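Right. I have now been asked by three separate relatives when the robots will be doing the washing up, so I'm going to answer it once, in public, and then send everyone the link. Thread, sorry.

For those who don't know me: I work in a small kitchen shop with a workroom behind it. We sell pans, boards, tins, tea towels. We also pack a great many orders. So I have a professional interest in whether a machine can put a lid on the correct tin.

Short answer: some of it, slowly, on a good day, if you've tidied up first. If you've tidied up first you have of course already done the chore.

My brother in law disagrees. He has seen a video. Everybody has seen a video. In the video a robot folds a T-shirt, and the shirt is always the same shirt, laid flat, on a table with nothing else on it. I've never met a shirt in that condition. Mine come out of the drum knotted round a duvet cover with a sock inside each sleeve.

Also look in the corner of the video for the bit that says how much it's been sped up. If there's no such bit, look at the clock on the wall, or at any passing human, who will be walking like Charlie Chaplin.

What they're decent at: the same thing, in the same place, for ever. Screwing caps on. Moving a box from one belt to another belt. The firm we get our tins from, Halby, has an arm on its line that does nothing but stack, and the woman there who looks after it speaks of it the way you'd speak of a reliable but dim horse.

What they're bad at: anything that's been left somewhere by a person.

Take sorting. I don't mean recycling, I mean the plain business of having a heap of small things and wanting them in groups. Every job in our back room is this. Cutters into sets, lids to bases, returns into "fine", "not fine" and "why did they send us a fork". A child of four can do it while telling you about a dog.
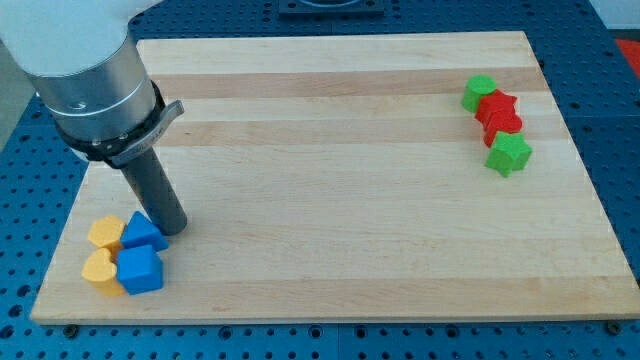
For a machine it's several jobs wearing one coat. Work out what's there. Decide which bit is one thing and which bit is two things touching. Get over to it without knocking its neighbour. Move it. Check you moved it. At no stage may you sigh and use your sleeve, which is how I do it.

Touching is the real villain. Things spaced out politely on a surface are half solved already. Push them together and the poor thing has to guess where one stops and the next begins. Now think about your cutlery drawer.

Pushing, by the way, is underrated. Everyone wants fingers and thumbs. A fair amount of my working day is shoving things along a worktop with the side of my hand, and I'd be quite content with a machine that could only do that, provided it knew when to stop.

Knowing when to stop is the other villain.

Someone's asked about robot vacuums. Yes, fine, we have one at home. It's a Brerkent. It does a lovely job of the middle of the room, an area that was never dirty. It then finds the fringe of the rug and phones me at work.

I counted once, in a bad mood. Over October I rescued it more often than I'd have hoovered. I accept that this may say something about how often I'd have hoovered.

Reply from my friend Zewditu Endale, who did a stint in a warehouse: "The robots were good. What we did all day was make the world nice enough for the robots." I've been thinking about that since lunch.

Because it's true of the dishwasher as well, isn't it? The dishwasher is a superb machine. It has cleaned my plates for years. And I scrape them, load them, reload them after somebody else has loaded them, find the tablets, empty the thing, and dry the top of every mug where the little puddle sits. We agreed to call that "the dishwasher does it" and I think we were had.

So when people ask if a robot can do the washing up, what they're asking for is a robot to do the dishwasher's admin. Pick up a greasy glass with a spoon in it. Notice the spoon. Know that the wooden one doesn't go in. Know that the good knife doesn't go in, and that my husband will put it in, and get there before him.

I'd say we are some way off that.

Our shop did look into it, semi-seriously. A chap from Drulow came round with a laptop to talk about automating the packing bench. Very pleasant, had two biscuits. He asked how many different items we send out and I said 300, and he wrote it down. Then he asked how many come in the same box every time and I said 4, and he put the lid back on his pen.

He was perfectly fair about it. If we sold one tin, in one box, all day long, he could have something in by spring. It would pay for itself once we were shipping 100 times as many as we do. I said if we were shipping 100 times as many I'd be on a beach.

For now the packing bench is me, plus whoever is in that day, plus a radio that only gets the one station.

Before the robot people arrive in my replies (hello): I'm not against any of this. I'd have one tomorrow. I think it's remarkable that a machine can look at a bunch of objects and move the one you meant. I just notice that the moment I say "remarkable", someone hears "ready", and then my mother asks if she should hold off buying a new mop.

Mum, buy the mop.

Several of you want to know which chore I'd hand over first. Fitted sheets. No hesitation. If a firm can show me a machine folding a fitted sheet, at normal speed, in a room with a cat in it, I'll believe whatever they tell me next.

The people upstairs at Habte say bin day. Just knowing which bin. Fair, but I think that's beyond any intelligence, and the council has been trying for years.

Muting this now, there's a delivery at the back door and it's all loose lids.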